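Tinberg Word List - README

Version of 02/01/2021
Maintained by Eduardo Esteves

What is in the list

Tinberg is a list of old kitchen and baking words, collected from handwritten recipe books. It has 500 entries. Each entry has the word as it was written, the spelling we use today, a short meaning and the name of the book it came from. The oldest book is missing its cover, so I call it Calado, after the family who lent it to me.

Files

words.csv - the full list, one word per line
books.csv - the books, with the years when they are known
notes.txt - my remarks on difficult readings

Columns in words.csv

id - a number, never used again if the entry is removed
written - the word exactly as in the book, mistakes included
modern - today's spelling, empty if I could not decide
meaning - one sentence at most
book - short name, the same as in books.csv
sure - yes, no or half

Please take "half" seriously. It means that I can read all the letters but I do not trust the meaning. There are 71 such entries, and most of them are for measures. A "cup" in Bundlow is clearly smaller than a "cup" in Calado, and I did not try to convert them.

How the words were collected

I read every book two times, with some weeks between the readings. Where the two readings did not agree, I looked at the page again with a stronger lamp. Stains of fat are a bigger problem than faded ink. About 30 words were given up completely and they are only in notes.txt.

Known problems

- The letters u and n look the same in Trodeck, so please check before you quote from it.
- Plurals are sometimes separate entries and sometimes not. I want to repair this in March.
- The file uses commas inside the meanings. These are quoted, but one older spreadsheet program still splits them wrongly.

Use

You may copy the list and change it. Please keep the book names with the words, the families asked for this. If you send corrections, write the id first and then the new reading - up to 20 in one message is fine, more than this I will lose.
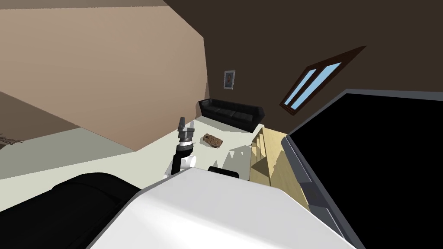
Tinberg Word List - README

Version of 02/01/2021
Maintained by Eduardo Esteves

What is in the list

Tinberg is a list of old kitchen and baking words, collected from handwritten recipe books. It has 500 entries. Each entry has the word as it was written, the spelling we use today, a short meaning and the name of the book it came from.

Files

words.csv - the full list, one word per line
books.csv - the books, with the years when they are known
notes.txt - my remarks on difficult readings

Columns in words.csv

id - a number, never used again if the entry is removed
written - the word exactly as in the book, mistakes included
modern - today's spelling, empty if I could not decide
meaning - one sentence at most
book - short name, the same as in books.csv
sure - yes, no or half

Please take "half" seriously. It means that I can read all the letters but I do not trust the meaning. There are 71 such entries, and most of them are for measures. A "cup" in Bundlow is clearly smaller than a "cup" in Calado, and I did not try to convert them.

How the words were collected

I read every book two times, with some weeks between the readings. Where the two readings did not agree, I looked at the page again with a stronger lamp. Stains of fat are a bigger problem than faded ink. About 30 words were given up completely and they are only in notes.txt.

Known problems

The letters u and n look the same in Trodeck, so please check before you quote from it.
Plurals are sometimes separate entries and sometimes not. I want to repair this in March.
Some meanings have commas inside. These are quoted, but older spreadsheet programs can still split them wrongly.

Use

You may copy the list and change it. Please keep the book names with the words, the families asked for this. If you send corrections, write the id first and then the new reading - up to 20 in one message is fine.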